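# Whiteboard wiping: a chore you can set up in an afternoon

*Last updated 22/08/2020*

If you've ever asked me at a meet-up whether robots can do the housework yet, you'll know I go a bit vague and start talking about whiteboards. I'm not dodging the question (well, a little). Wiping a board is about the smallest chore I know that still has the awkward bits of a proper one in it: you pick up a tool, you press it against something, you move it over the dirty bit and you leave the rest alone. Get that going and you'll have a decent feel for why the washing-up is still yours.

I'm going to assume you've got an arm with a two-finger gripper, a way of steering it by hand and recording what you do, and some kind of learning code that'll chew through the recordings. If you haven't got that far, Eugeniusz Wieczorek's notes on our Kultero wiki will get you there, and they're better than mine!

## Set the board up flat

Lay it on the table. I know boards live on walls, and I spent most of February being stubborn about that, but an arm pushing sideways at a wall is a whole extra headache. Flat is fine to start with. Put something grippy underneath if your board is a light one, as it'll creep when you press on it and then all your positions are off.

Use a black marker and write big, simple capitals with plenty of space between them. I do A and C. The job is to rub out one letter and leave its neighbours alone, so the spacing matters more than your handwriting.

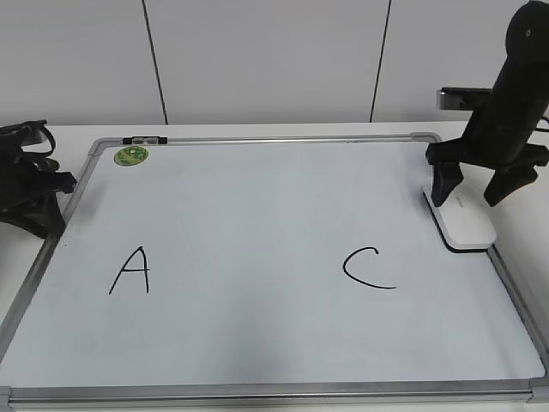
Decide now what "done" means, and write it down before you record anything. Mine says: the chosen letter can't be read, the other letters can, and the eraser is back on the board with the fingers off it. The first time round I left out that last part, and Edmund Chmielewska quite rightly pointed out that I was calling it a success while the arm was still hanging on to the eraser and shoving it about.

Don't scrub the board spotless between goes, by the way. A real one has grey smudges all over it, and if you only ever train on a gleaming surface your arm will be very confused by the one in your kitchen.

## Teach the pick-up first

I'd do this on its own for a day before you go anywhere near the letters. An eraser is an annoying shape for a gripper: rounded, a bit slippery on top, and low enough that the fingers want to hit the board before they've closed on anything.

What works for me:

1. Open the fingers wider than you think you need.
2. Come down slowly, straight over the eraser, and stop just short of the board.
3. Line the fingers up with the two long sides. Turn the wrist to suit the eraser, don't nudge the eraser round to suit the wrist.
4. Close gently, wait a beat, then lift.

Start each recording with the eraser somewhere new and at a different angle. It's dull, and you will be tempted to leave it in the same handy spot. I was, and I ended up with an arm that was brilliant at picking up an eraser from exactly one place.
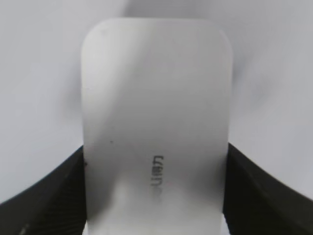

Pale things are hard work for a wrist camera. White on white with the overhead lights on gives you glare in one spot and next to no edges in another, so have a look through your recordings before you train on them. If you can't work out where the eraser stops and the board begins, the arm hasn't got much of a chance either. Moving a lamp is often enough. My friends at Burham hang a bedsheet under theirs, which looks daft and does the trick.

## Then the wiping

Keep the strokes short and overlapping, and lift between them. Long sweeps look lovely but they smear, and they wander into the next letter. For pressure, I creep down until the motor effort ticks up and then hold it there. Too light and you skate over the ink, too hard and the eraser twists in the fingers.

I recorded 2,612 goes altogether, which is plenty more than you need. Anything past 2,000 made no difference I could see. If I had my time again I'd do fewer and vary them more: different letters, different lighting, marker that's been left overnight. 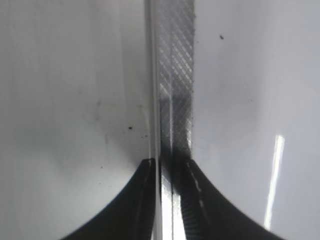

When you test it, watch the close-up view from the wrist as well as the big one of the table. From across the room a bad grip and a good grip look the same, and it's only near to that you spot a finger sitting too high.

Test in batches of 5 and change one thing between batches. Sorry, I know that's school science, but I've lost whole evenings to changing the lamp and the speed together.

## So, can they do chores yet?

This one, sort of, on a good day with the lights right. Move the board to another table and mine gets noticeably worse. Swap the eraser for a cloth and it's hopeless, because a cloth changes shape every time you touch it and everything I've said above about lining up the fingers goes out of the window.

Edmund is having a go with cloths next, using the Nirkedberg code. I'll link his write-up from this page when it's ready.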